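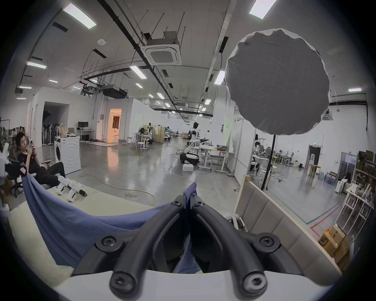
## 4. Folding and tidying with hand-held grippers

The tasks in Section 3 were all done on rigid objects, and the results were good enough that we expected cloth to be a moderate step up. It was a large one. In this section we report what happened when the same policy was trained on laundry and bed-tidying demonstrations, and we try to say how far the numbers support the claim that a machine can be left to do these chores.

### 4.1 Demonstrations

All demonstrations were given with a two-fingered hand-held gripper. The operator stands at the bed or table and works the jaws directly, so the recorded motion is a human motion limited to what two fingers can do. We collected 400 folding demonstrations in this way. Garments were shirts, sweaters, trousers and flat cloths, 32 items in total, all taken from ordinary wardrobes and used unironed.

Operators were told to fold as they would at home. We did not fix the order of the folds or the place of the first grasp. An earlier pilot had prescribed both, and the policy trained on it could not recover once a sleeve landed in the wrong place. The freer instructions gave messier data and longer episodes, but the data included the small corrections people make without thinking about them: tugging a hem flat, letting go and taking hold again a little further along.

The surface matters more than we had assumed. A padded surface gives under the fingers, so the jaws can get beneath an edge. On a hard table top with a thin cloth over it, they tend to skate along the fabric, and operators learned to pinch a pleat and pull it up before closing fully.

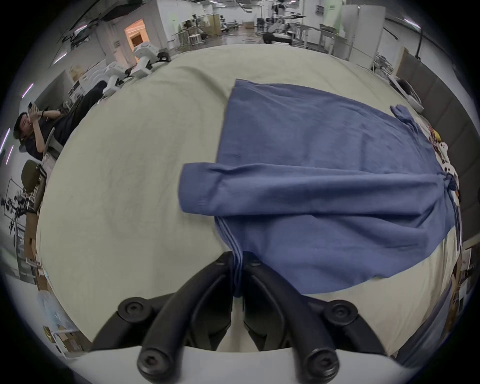
*Dutville, May*

Sweaters were the slowest garments for the operators and the least reliable for the policy. Knitwear stretches, so the distance between two grasp points changes as soon as one of them is lifted. Once a sleeve has been laid across the body, the next grasp has to take in several layers at the hem, and the depth estimate there is poor. A person feels how many layers are between the fingers. The policy has only the camera and the jaw width, and it often lifted the top layer and left the rest behind.

We marked a fold as acceptable if the garment could be picked up from beneath and put on a shelf without coming undone. Neatness was not scored. By this standard flat cloths were nearly always acceptable and trousers usually were. Sweaters reached 23 per cent. When we limited each sweater trial to 40 seconds the figure dropped further, as most of the good folds had come after at least one failed grasp.

The Braduner baseline, which plans each fold from a single overhead view, did better than ours on flat cloths and worse on everything with sleeves. We think the reason is simple: it commits to a fold line before the cloth has moved.

### 4.2 Clearing a shared surface

Folding is rarely the whole job. In a home the bed has things on it, and somebody has to decide what to do with them before or after the laundry is dealt with. The Dedham protocol treats clearing as a separate task with bins for each class of object, and we followed it where we could. It has no class for things that should stay where they are, and we added one.

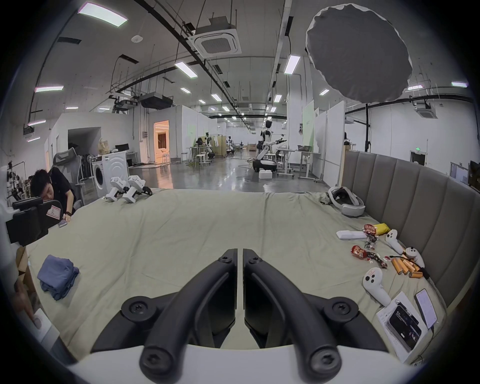

**Figure 6.** Folded cloth and small items sharing one bed surface. The hand-held gripper is above the sheet with its pads nearly touching.

Small items caused two kinds of error. Thin packets and wrappers lie close to the sheet, and the jaws regularly took a fold of sheet along with them. Batteries rolled. Larger objects with a clear outline, such as headsets and boxes, gave little trouble to grasp, though cables did: a cable near a target was pulled along in many of the trials where one was present, sometimes dragging a second object with it.

Sorting was the weaker half. The policy had no good basis for telling litter from something a person still wanted – an unopened snack and an empty wrapper look much alike from most angles. Poirier's ask-first rule, in which the machine stops and waits for a yes or no, removed most of these mistakes. It also meant that a person had to stay in the room, and at that point the person could have cleared the bed sooner.

### 4.3 What the results support

For flat cloths and trousers on a clear surface, we would describe the chore as close to done, given patience about time. We would not say so for knitwear, or for any surface shared with small objects. We also note that every trial began with a garment already laid out within reach. Taking one from a washing machine or a full basket is a separate problem and is left to Section 6.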